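Checking the bridge story
2/22/24

A photo went around our town's group pages this month. It shows a crowd on a stone bridge, shoulder to shoulder, with a banner hung over the rail. The text shared with it said this was the Bristdale bridge, that the crowd had turned out against the plan to close it to cars, and that the local paper had refused to print the picture. By the time I saw it, it had been shared 919 times.

I have walked over that bridge most days for years, and something looked off. So I spent two evenings on it. I am writing down what I did in case anyone wants to repeat it.

The first thing I did was save the largest copy I could find. Most of the shared copies were small and blurry, and you could not read anything on the banner. An older post had a better one. In that copy you can read the first word on the banner, and it is not English.

Next I ran a reverse image search. The first search engine gave me nothing but other copies from the same week. The second gave me a travel forum post from years back, with the same photo and more of it. The shared version had been cropped on the left. In the full one there is a shop on the corner with the name Kozłowski over the door. We do not have a shop by that name and never have. The forum post said the crowd was there for a street festival, and the banner gives the name of it. It had nothing to do with cars.

Then I compared the bridges. Ours was finished in 1833 and has a date stone in the middle of the south side. It has three arches. The bridge in the photo has five that I can see, and lamps along the rail. Ours lost its lamps in 1944 when a truck took out a section of the wall, and they were never put back. If you live here you can go and look.

The part about the paper took longer. The claim was that the Breltell had been sent the photo and turned it down. I emailed the news desk and got an answer the next day. They said no one had sent it to them and they first saw it on the group page like everyone else. I can't prove that from my end, and I want to be clear about it. But I asked the person who posted the claim who had sent it in, and they did not know. They had copied the text from another page.

There was a real meeting about the closure, on February 7, in the Vistgate hall. I was there. People spoke for and against and it ran late. Nothing happened on the bridge that night, unless you count people walking home across it. I think the closure plan has real problems, especially for the people on the far side who need to get to the clinic, and I said so at the meeting. I mention it because I was called a supporter of the plan when I posted what I had found. You can be against the plan and still not want a fake picture used against it.

One page has taken the post down. Two have left it up with a note - the note is under the comments, where few people will see it. The rest have done nothing. I sent all of them the link to the forum post and will leave it at that.

A few people asked how to do the image search on a phone. Press and hold on the picture, and most browsers will offer a search option in the menu. If the result is all recent copies, try a different search engine before giving up. Crop out any text that was added on top, and look for the oldest date you can find. Signs and shop names are worth more than faces.

Comments are open, but please keep them to the photo. I will do a separate post on the closure plan after the next meeting.
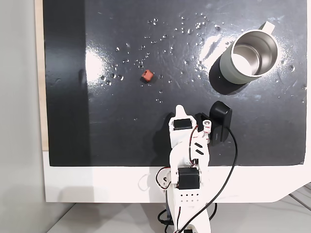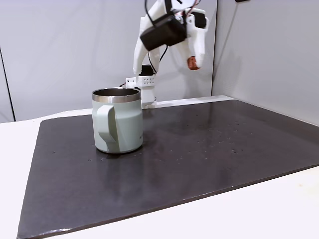
The green mug, twice.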